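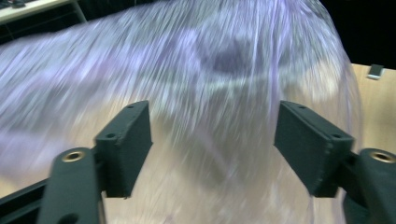
Bin liner keeps sliding down inside the can, what am I doing wrong?

Posted in Household & Cleaning
Asked by Desow31

Ok so small gray wastebasket, round, thick rim at the top. I do the bags in our office in the evening, up on a table so I don't have to bend. Bags are the thin see-through purple ones, came in a box of 200, brand is Lidley. I put one in, fold it over the rim, looks fine. Next morning somebody drops a coffee cup in and the whole thing slides down to the bottom. Then I'm fishing for the edge with my fingers, gross.

Also cannot get the stupid things open. Rubbing, blowing, licking fingers (I know). And they stick to themselves, and they float off everywhere when I shake them.

Tried tape. Tape looked terrible and left gunk on the rim. Don't want to buy new cans, there's a lot of them and they're not mine to replace. Any tricks? Need something quick, I don't have five minutes per can.

3 answers

Mỹ Tạ
Top contributor, 417 posts

Sounds like too much air under the bag, plus not enough bag over the rim. Used to do this every night in a dental office, same kind of round can. What I do:

1. Get it open first. Damp sponge in a dish on the table, touch it, then rub the top edge between thumb and finger. Check you're at the right end – the bottom is sealed and you will rub it forever. Then one big shake downward. Not five little ones, that's how it ends up wrapped around your arm.

2. Put it in with your fist. Hand inside the bag, push down till you feel the floor of the can, then spread your fingers and run them around the bottom. That's the air going out. If it puffs back up like a balloon, pull one side away from the can a little and push again.

3. Bring the top over the rim all the way round. You want a good hand's width hanging outside, more if you have it. Doesn't matter if its uneven. A floppy bit on one side is good, you need it for the next step.

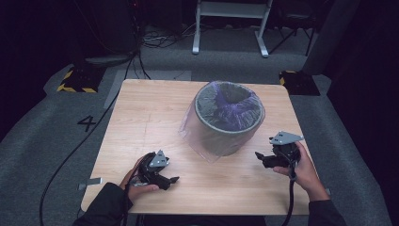
4. Take the floppy side, twist it tight at the rim, and tie it in a little knot or tuck the twist back under itself. Now the bag is snug like a shower cap and it can't slide. Knot goes toward the wall so no one sees it.

5. Drop three or four spare bags flat in the bottom before you line the next can. Full one comes out, new one is already there. Saves walking back to the cart.

A knot takes me ten seconds now. Took longer at first. If you can't get enough bag over the edge to twist, the bags are too small and nothing here will help, go up a size.

Vallus_home

just use a big rubber band around the outside. under the rim. done. post office gives them out free sometimes

Lục

Rubber band works but they dry out and snap, I went through a bag of them by October. The knot is better imo.

Couple things to add. Wipe the rim, if there's old tape gunk on it the bag grabs in one spot and tears when you pull it over. Cooking oil on a paper towel, let it sit a bit, then dish soap. Oil left on the rim will make the slipping worse so really do the soap part.

For bags that float around – lay it flat on the table first and hold the closed end down with your elbow while you open the top. Looks dumb. Don't do it next to the air vent either.

And measure the can before buying more. Go around the outside of the rim with a string, then lay the bag flat and measure across the opening. Flat width times two has to be bigger than the string or it won't stretch over without ripping. For height you want the can, plus half the width of the bottom, plus whatever you fold over. Most people forget the bottom part.

Comment from Desow31: did the twist thing on all of them tonight, way tighter. Sponge too. Will see in the morning after the coffee people. Didn't know about the spare bags in the bottom, thx

Comment from Mỹ Tạ: tell the coffee people to empty there cups first lol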